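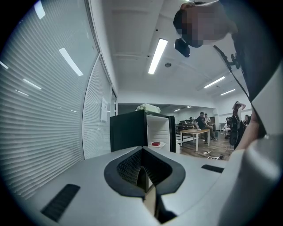
June, so far.

Thread on six months without a car in Trurnville. A few of you asked how it was going after I moaned about it in the spring.

I sold the car in January. It needed a new clutch and the garage wanted more for the job than I thought the thing was worth. Callum Gosling bought it off me for 300 and has since put the clutch in himself.

Main change is the 43. It goes from the end of my road to Fasden and back, every half hour until the evening and then once an hour. If you miss the 18:10 you are waiting for the 19:05. I have missed the 18:10 a lot.

The stop outside the chemist has a shelter. The one outside the school doesn't, and the school one is nearer to me. In February I started walking back to the chemist when it rained.

Shopping took the longest to sort out. I used to do one big shop and fill the boot. Now I go twice a week with a rucksack and buy tins and anything heavy at Kontogiannis on the corner, where they will hold a bag behind the till if you ask.

Kontogiannis is dearer for washing powder and cheaper for onions, rice and olive oil. I don't know why and I haven't asked.

Cost. I wrote down every fare, taxi and lift share up to the end of May and it came to 346. I had a budget for the car and I'm well under it, even before you get to insurance. Two of the taxis were my own fault.

Things I miss: the tip, mainly. You can't take a broken chest of drawers on the 43. Rehema Mwakalinga let me put it in her van in April and I bought her lunch.

Also visiting my aunt. She lives past Fasden where the buses stop, so it's the 43 and then a long walk up the hill with no pavement for the last bit. I go in daylight only. She thinks I should have kept the car.

Things I don't miss: parking. Our road has been full since they painted the new lines at the top end, and I used to drive round in the evening looking for a gap.

Someone asked about a bike. I have one. It's fine on the flat and I use it for the library and the dentist. I'm not taking it on the Fasden road – the lorries come through too close.

Reading on the bus hasn't happened. I thought it would. I feel sick after a page, so I listen to the radio or look out of the window.

Ourania Tzavaras, if you're reading, the answer to your question is yes, the monthly pass works on the late bus as well. The driver told me it didn't, then checked and said it did. Keep the receipt.

Will I get another car? Not this year. If they cut the evening 43 I'd have to think again. The new timetable comes out in September and I'll add it to the end of this thread when I've got it.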